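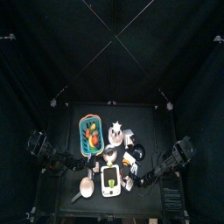 4. Lighting and hanging works on paper

The Kenolitz rail system carries framed drawings, prints and watercolours up to 55 kg per rail. Set the lighting before the works go up, and check each position from standing height at the centre of the room. Glazed works reflect whatever faces them, so the wall opposite should be dark and matte. Black fabric on the walls and ceiling, with a matte black tabletop, shows the finish to aim for in a viewing bay. Pale fittings left against a dark surface, such as the light-coloured brackets along the far edge of that tabletop, will appear in the glazing as bright spots and should be painted or covered.

4.1 Fitting the rail

1. Mark the rail height with a laser level. Do not measure up from the floor in older buildings.
2. Fix the rail at every pre-drilled hole, using the 348 series screws supplied.
3. Slide the hangers in from the open end and close it with the end cap.
4. Pull down firmly on each hanger. If it moves, remove the rail and refit the anchors.

Caution: Do not fix the rail to unsupported plasterboard.

4.2 Hanging the work

1. Wear clean nitrile gloves. Cotton gloves slip on lacquered mouldings.
2. Attach two D-rings to the frame, one on each side, at equal height.
3. With a second person holding the lower edge, hook the frame onto the hangers.
4. Adjust to the centre line and tighten the grub screws.
5. Fit the security plate - the small key is taped inside the carton lid.

Note: Works in the Makowska portfolio format are hung portrait only. The backing board is not rated for landscape.

4.3 Setting the light level

1. Switch on all luminaires and allow them to stabilise.
2. Hold the meter parallel to the face of the work and take a reading at each corner and at the centre.
3. Dim until the highest reading is at or below the limit in the loan agreement.
4. Record the dimmer setting and the readings on the room sheet.

Caution: Watercolours and coloured inks fade permanently. Do not raise the level for photography without written consent from the lender.

Replacement hangers and end caps are ordered from the Livthorpe store, quoting the rail length and colour.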